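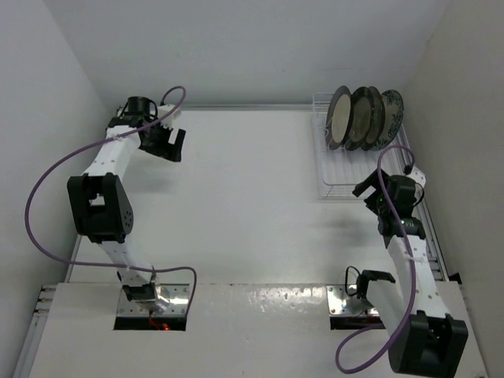
Slide 1. White on white: walls, tabletop and a few faint gray scuffs.

Choosing and keeping white paint
Speaker notes, Flesville Home Repair Day, Feb 22, 2020

Opening

Leave slide 1 up while people find seats. Start when the side door closes.

Thank the library for the room. Say that the handout is on the table by the coffee and that the paint cards can be picked up but need to come back.

I have been painting the insides of houses in and near Flesville for 25 years. Most of that paint has been white. People tend to think white is the easy choice, and it is the color I get called back for most often. The usual complaint is that it looked fine on the card and looks pink, or green, or dirty, on the wall.

Ask for a show of hands: who has painted a room white and not liked it? Let one or two people tell their story, but keep it short. The ceiling part at the end always runs over.

Slide 2. The cards

This is the full set of whites from the paint counter in Gravine. There are 39 of them. Hold up the fan.

Every white has something else mixed into it. A little black makes it gray. Yellow or red makes it warm. Blue or green makes it cool. On a card the size of a playing card you can't see this. On four walls you can, and the walls also bounce color onto each other, so it looks stronger in the corners.

To find out what is in a white, lay it on a sheet of plain printer paper. Pass the paper and three cards down each side of the room. Give them a minute. Most people will call the first one cream and the last one blue, and they'll disagree over the middle one. That is fine. Move on.

Slide 3. Light

Go slower on this part. It is what most of the questions are about.

North rooms get a cool, even light all day. A cool white in a north room goes gray by afternoon. Use a warm one unless you like the gray.

South rooms can take almost anything. A very warm white may look yellow at midday.

East and west rooms change during the day. Look at the sample at the time you use the room. A kitchen used mostly at breakfast should be judged at breakfast.

Then the bulbs. Check what is printed on the box. A low number like 2700 is warm and a high number like 5000 is cool. Change the bulbs before you change the paint. It costs less and you may not need the paint.

Trees and neighbors matter too. The back bedroom on the Rocha Street job had a big maple outside the window. We sampled in November with the leaves down and the white looked clean. By early summer the room was green. We repainted it with a white that had a little red in it. I paid for the second coat of that one myself.

Slide 4. Sampling

Do not paint samples straight on the wall. The old color around the patch changes how you see it, and the edge of the patch shows through later.

Use poster board. Two coats, leaving a bare strip around the outside. Move the board from wall to wall, and stand it up next to the trim and the floor. Look at it after dark with the lamps on. If you have picked out a couch or a rug, put it there too.

Leave the board up for a few days. Pick the one you stop noticing.

(If somebody asks about peel-and-stick samples: they work, they cost more, keep the backing so you can move them.)

Slide 5. Sheen

Sheen is how shiny the paint is when dry. Flat hides bumps and patches. It also takes a mark from a chair or a suitcase and holds on to it, and rubbing the mark can leave a shiny spot that looks worse.

Eggshell is what I use on most walls. Satin for kitchens, baths and kids' rooms. Semi-gloss for trim and doors.

The shinier the paint, the more it shows what is under it. If your plaster is wavy, a shiny white will show every wave when the sun comes in from the side. Run a flashlight along the wall before you buy anything. Demonstrate on the wall behind the screen.

Slide 6. Scuffs and spots

Bring out the sample board with the marks on it.

Start with the mildest thing. Dry cloth first, then a damp cloth, then a drop of dish soap in warm water. Wipe, don't scrub. Rinse with a second cloth and pat dry.

White foam erasers work on gray scuffs, but they are a very fine sandpaper. On flat paint they leave a polished patch. On eggshell, use light pressure. Try it behind a door first.

Pencil comes off with a regular pencil eraser. Crayon takes a little patience and the dish soap. Ballpoint usually has to be sealed and painted over. The same goes for water stains, and find the leak first.

Shelves and tabletops painted white need longer than people give them. The paint is dry to the touch the same day, but it is soft for weeks. Anything heavy set on it will stick or leave a ring. I tell people to wait 25 days before they load a bookcase. They don't, and I come back with a can.

Slide 7. Touch-ups

Keep some paint from every room. Pour it into a small glass jar, fill it close to the top, and write the name, the sheen, the room and the date on the lid. A half-empty gallon in the garage won't last. If it freezes and thaws, throw it out.

White yellows with age, oil-based white most of all. A dab of fresh paint on an old wall will show. Past a few years, paint from corner to corner on that wall and leave the others alone.

The Grisley house had 11 touch-up patches in one hallway, from different cans. You could count them from the front door. It took one afternoon to redo the whole hall.

Slide 8. Ceilings

Ceiling white is very flat and usually a plain, slightly gray white. It doesn't have to match the walls. In a small room with a low ceiling, using the wall color in flat overhead makes the corner line less sharp and the room feels taller.

Roll toward the window, keep a wet edge, and don't go back over a spot that has started to dry.

Questions

Repeat each question so the back can hear. If it is about lead paint, give out the county sheet and don't guess.

Collect the cards. Count the fan before leaving. The counter in Gravine wants it back by closing.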